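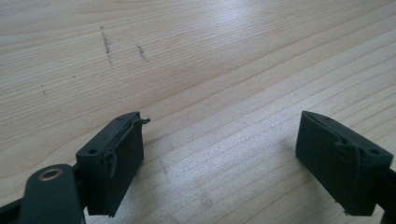 Tips for the table: recording kitchen and household tasks with hand-held grippers

Written by Edgars Uibo for the Dradodik workshop pages. Last changed July 9, 2022.

I keep this page for people who come to record with us and who have never held a gripper before. Most of it I learned by making the mistake first. Some tips are also good for any work table, also if you only want to fix a toaster on it.

The table

Use a table with a plain top and leave the cloth in the drawer. A cloth moves when the gripper pushes on it, and then the object moves also, and in the recording it looks like the hand did something it did not do. A wooden top is fine. The grain gives the tracking something to hold on to, which a white plastic top does not do so well.

Wipe the top before every session with a cloth that is only a little damp, and go with the grain. Grippers leave gray marks on light wood. For these marks I use a white school eraser first. If the mark stays, put a little baking soda on a wet finger, rub softly, wipe, dry. Please do not use the rough side of the dish sponge. Gadisa Gidey did it one time on the table near the door and you can still find the place with your palm.

Put the table so that the lamp is not directly over the middle. A varnished top gives back the light, and in the bright spot the camera on the gripper loses the details. Move the lamp to the side until the spot falls where you do not work. If you cannot move the lamp, move the table. If you cannot move the table, work on the other half of it.

The fingertips

Look at the fingertips before you begin and again in the break. They are soft and they wear out at the corners first. A small scratch does no harm. A loose strip at the edge can catch on thin things, for example a plastic bag or a thread, and pull it along after you have opened the jaws.

What to do with a loose strip:

Cut it flat with small nail scissors. Do not pull it with the fingers, it takes good material with it.

Clean the tip with water and one drop of dish soap. Let it dry in the air. Oil, hand cream and furniture polish make the tips slippery for days.

If the inner face is damaged, change the tip. If only the top is damaged, you can finish the session and change it later.

Change both tips together, also when only one is bad. An old tip and a new tip do not press the same, and thin objects turn in the grip. The old pairs go in the coffee tin on the shelf. I use them for testing new tasks, where the recordings will be thrown away in any case.

The joints

Where the arms have a brass ring, wipe the ring with a dry cotton bud. Flour and sugar go in there and make a small noise when you close the gripper. Do not put cooking oil on it. It feels better for one day, and then it becomes like glue. Yolotzin Lozano has the correct grease in a tube, ask her, and use so little that you think it is not enough.

How to hold the gripper

Hold it low and relaxed, with the elbow free from the body. Beginners press the handle very hard and after six recordings the hand is shaking. The shaking goes into the data and it stays there. When the hand is tired, stop. Make tea. The list of tasks will wait.

Move a little slower than you would in your kitchen, but do not make it like a ceremony. The system should learn how a person does the work. If you stop before every grasp to think, it will learn to stop too. We had this with the spoons. The arm came down nicely over each spoon and then it waited, exactly like Sorin Lazăr waits, and we had to record the spoons again.

If you miss the object, do not jump back to the start. Open, come again, take it. These second tries are useful, because the arm will miss also and it must know what to do then. Only stop the recording if the object falls on the floor or if somebody speaks to you and you turn around.

Two grippers together

Many jobs in the house need two hands: opening a bag, folding, holding a bowl still when you stir. With two grippers the simplest rule is that one holds and one moves. Decide which is which before you start, and keep it the same for the whole task. If you want the opposite also, record it as a separate task with its own name.

Do not let the two grippers cross over each other. It feels natural with your own arms, but it hides one gripper from the camera of the other, and the real arms on the bench cannot cross in this way without hitting.

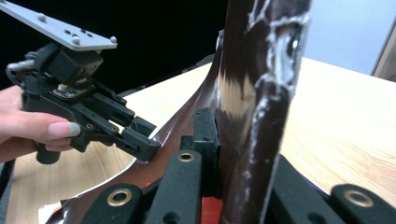
Thin and shiny materials are the hardest. Film, foil, wrapping, coated sheets, all of these bend in a new way every time, and they reflect the lamp. I give them more recordings than a cup or a box. For a cup I am happy when the start position changes a little each time. For a sheet I change the position, the side that is up, and how much it is already bent.

Take a sheet near an edge or at a fold, where there is some stiffness. If you take it in the flat middle, the tips slide over and you collect only wrinkles. With the blocky tips it helps to touch the table lightly beside the sheet and then close, so the lower tip goes under. Lightly, please. When you press down, the table marks come back, and see above for the eraser.

Keep one gripper at the foot of the thing when it should stand up, and let the second one do the turning or the pulling. If the foot begins to walk over the table, you are pulling too much to the side.

Powder, chalk and dried food are allowed on the objects. A real kitchen has them. But write it in the notes, "clean" or "not clean", so that Anjana Akanda can sort the recordings later. She does not want to open every file to find it.

Cables

The cable must have a loose loop behind the gripper, big enough that you can turn the wrist fully without a pull. Test it before recording: turn left, turn right, reach to the far corner of the table. If you feel the cable in one of these, make the loop bigger. Fix the rest of it to your sleeve with a clothespin. The wooden ones are better than the plastic ones, they do not snap open.

Keep liquids away from the circuit board. For tasks with water we fill the cup only to the half, and a dry towel lies on the chair, not on the table.

Names and notes

Give the task a name that says what happens, like "sheet, stand up, turn". Do not write "test2new". We had 1,512 recordings in the Grilard folder when I cleaned it, and too many of them had a name of this type. For each one I had to watch the beginning to know what it is. It took me the most part of July.

In the notes write these things and not more:

which object, and if it was replaced during the session
which tips, old pair or new pair
where the lamp was
clean or not clean
your first name

A spiral notebook on the chair is good enough. Type it the same evening, because the next morning you cannot read your own writing, or at least I cannot.

Small things that help

A piece of low tape at the back edge of the table, outside the camera view, shows you where to put the object at the start. Put it a bit different each time, the tape is only the limit.

Roll up your sleeves if they are wide. A sleeve can push the object before the gripper comes.

Take off rings and watches that shine.

Keep spare objects in a shoe box with the task name on the lid. Sheets lie flat between two pieces of cardboard, otherwise they remember the roll.

Charge everything overnight and put the charger back on its hook.

If something in the table moves, tighten the legs before you look for an error in the software. At the Skarnanthorpe place they searched two days in the calibration, and it was one screw under the table top.

After the session, wipe the tips, wipe the table, hang the grippers with the jaws open. Closed jaws press the soft tips together and leave a flat place by the next morning.

For new tips write to Yolotzin. For a place at the table write to me, and say if you are left-handed, then I will turn the table before you come.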